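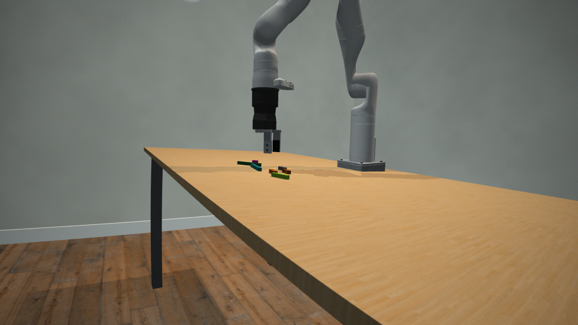
**What control rate should we run the arm at for the block sorting assignment?**

30 Hz for the policy, with the joint controller left at its default. The Tudus starter config already sets this, so only change it if you've edited the launch file.

---

**ehulme** (course staff)

Pinning the above. Other questions on assignment 3 go in this thread. Post your config diff along with your numbers.

— Evie Hulme

---

**tidura_fan**

Baseline done: 140 successes in 183 episodes, stock Tudus settings. Most failures are at the grasp. The fingers close on the end of a block and it rotates out. 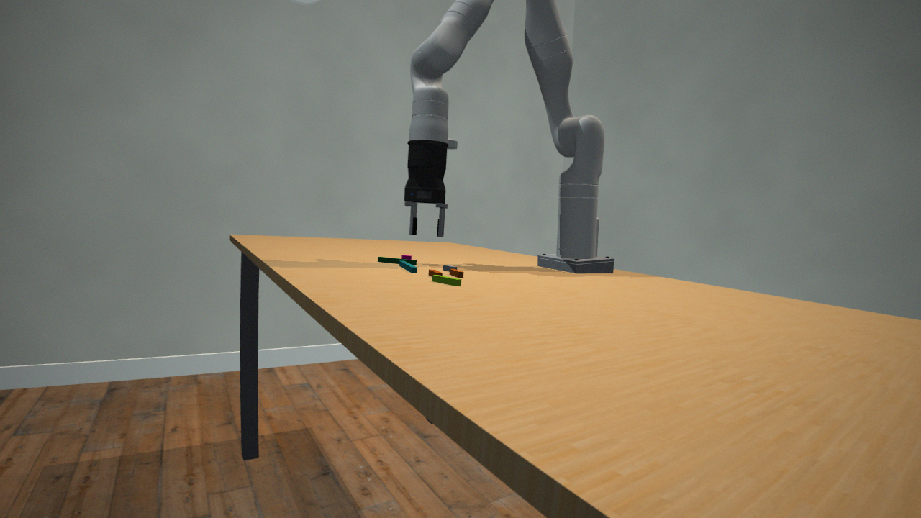 *Gripper open above the blocks, side camera.*

---

**loc.diep**

Check your yaw estimate before you touch anything else. I had the same failure with the long blocks. My segmentation merged the dark green one with the teal one and returned a single centroid between them.

---

**horrocks_lab2**

I don't think it's perception. The default friction on the finger pads is too low in the Horrocks asset. Raise it and the rotation goes away.

---

**loc.diep**

It goes away because you've made the pads sticky. Grading runs on the staff asset, so a friction edit gets overwritten. Fix the pose.

---

**horrocks_lab2**

The handout says asset parameters are "adjustable with justification." A measured coefficient from the real pads would be a justification.

---

**ehulme** (course staff)

Adjustable for the report section only. Lộc is right about grading: we load our own copy. I'll reword the handout.

---

**tidura_fan**

Logged the pose error per episode. Yaw is fine on the short blocks and bad on the long ones whenever two of them are close together. I've moved to the overhead view for segmentation and kept the side view for the approach height.
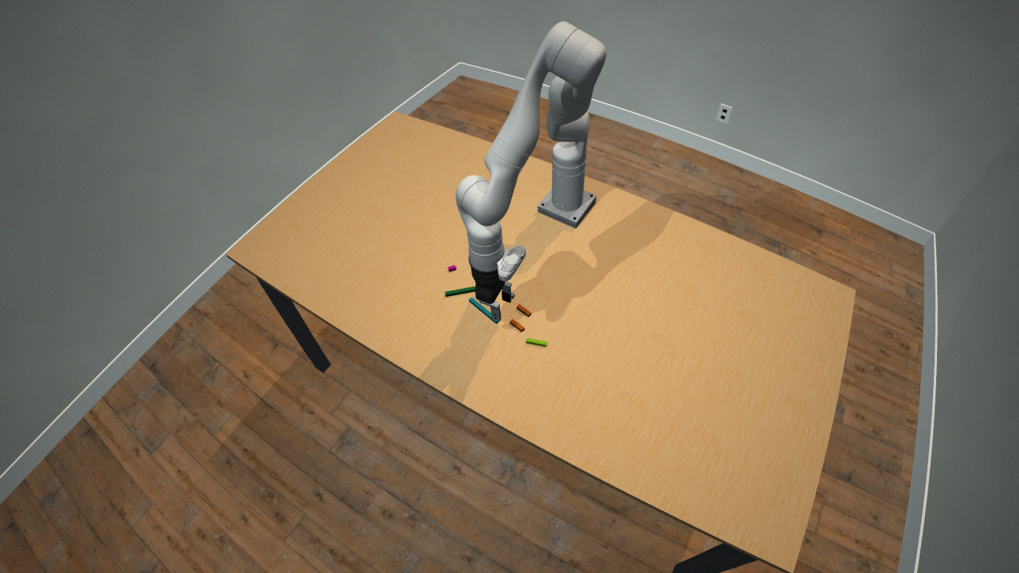 The remaining problem is occlusion during descent. I now freeze the pose estimate before the arm moves in and don't update it until the gripper has retracted. Rerunning with the same seeds tonight.

---

**horrocks_lab2**

Freezing means you can't recover if the first contact shifts the block. I'd keep updating and drop low-confidence masks.

---

**loc.diep**

Tried that with the Dralter tracker. Confidence stayed high on half-hidden blocks, so the filter passed nearly everything. Freeze, then re-detect after a failed grasp.

---

**tidura_fan**

Going with freeze plus re-detect. Diff is in my branch, numbers to follow.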